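3.2 Home Exercise Protocol and Adherence Measures
Zirklow Spine and Joint Study, Nonberg site 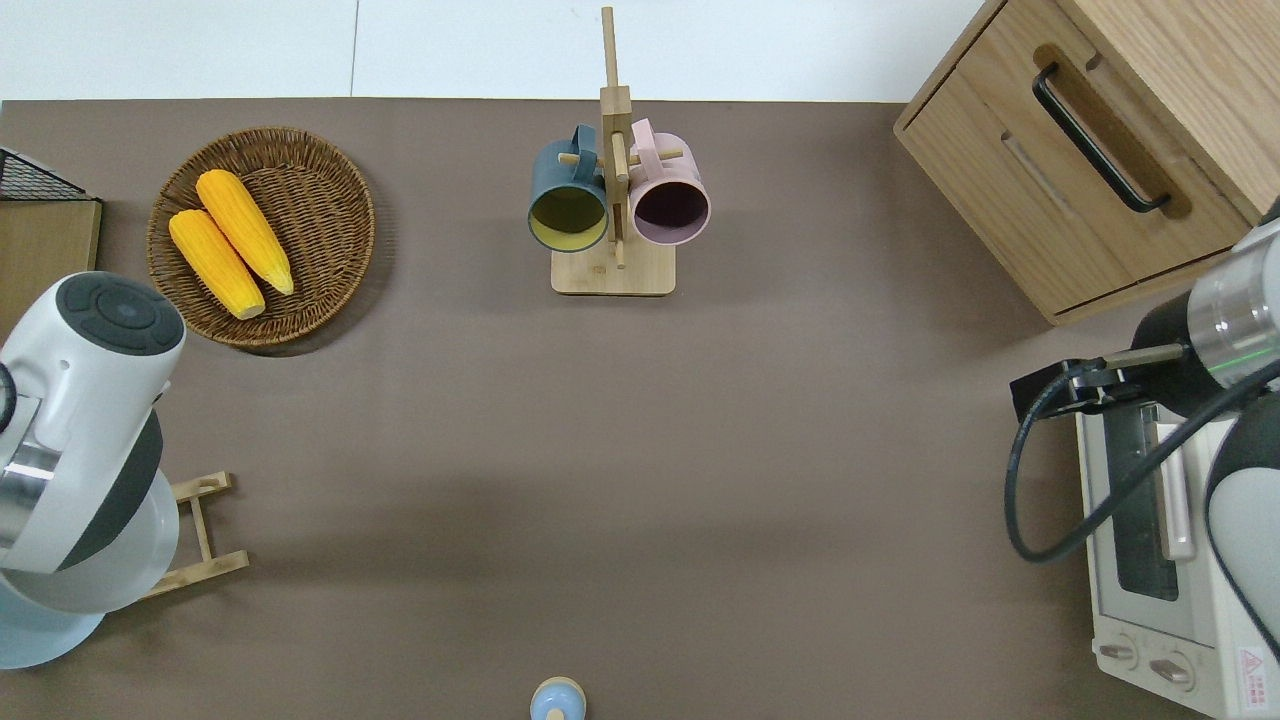 Figure 2. Tabletop with a round woven basket holding two corn cobs.

Participants assigned to the home exercise arm received a printed program of neck and shoulder mobility work to be done between clinic visits. The program was written for people with neck pain lasting longer than three months and no nerve symptoms in the arm. Each session opened with seated rotation and side bending, followed by chin retraction and a forward reach across a table. The reach was performed slowly, with the forearms kept off the surface and the trunk held upright. Household objects served as targets, and the instruction sheet asked for items that could be grasped with one hand without a tight grip, such as the corn cobs lying in the woven basket in Figure 2. Targets heavier than a full coffee mug were excluded at all stages of the program.

The reach was scored on a five-level scale adapted from the Van der Merwe upper quarter checklist. A score of one indicated that the participant could not bring the hand to the target without shrugging the shoulder. A score of five indicated a smooth reach and return with no visible change in head position. Raters were physical therapists who had no role in delivering chiropractic treatment and who did not know group assignment. Where two raters differed by more than one level, a third rater scored the trial and the median was used.

Dosage was set by time. Participants worked in blocks of 300 seconds, with a rest of equal length between blocks. In the first phase they completed 2 blocks per day. Those who reported no increase in pain on the following morning moved to the second phase, in which the reach distance was extended to the full length of the arm. Participants who reported an increase stayed in the first phase and were contacted by telephone before their next visit.

Adherence was recorded in two ways. The first was a paper diary, filled in after each block. The second was a wrist-worn motion logger (Skurnetti) that stored a count of arm movements above a fixed acceleration threshold. Memory on the logger was limited to 2,000 events per download, and participants were asked to bring the device to every clinic visit so that it could be cleared. Records that reached the limit before download were treated as truncated. They were kept in the adherence analysis as a lower bound but left out of the comparison between diary and logger.

Agreement between the two sources was moderate in the first phase and weaker in the second. Diaries tended to show complete blocks on days when the logger showed short bursts of movement separated by long pauses. Two explanations seem possible. Participants may have rested within a block and still considered it complete, or the longer reach may have been performed too slowly to cross the threshold. The second explanation is supported by the clinic sessions, in which supervised slow reaches were sometimes missed by the logger — most often in participants with the highest reach scores.

For this reason the diary was retained as the primary measure of adherence, and logger data are reported as secondary. The threshold was not changed during the study. A lower setting was tested on stored recordings after the final visit, but it also captured walking and typing, and no single value separated these from exercise in all participants. Clinic attendance, spinal adjustment visits and use of pain medication are reported separately in Section 3.3.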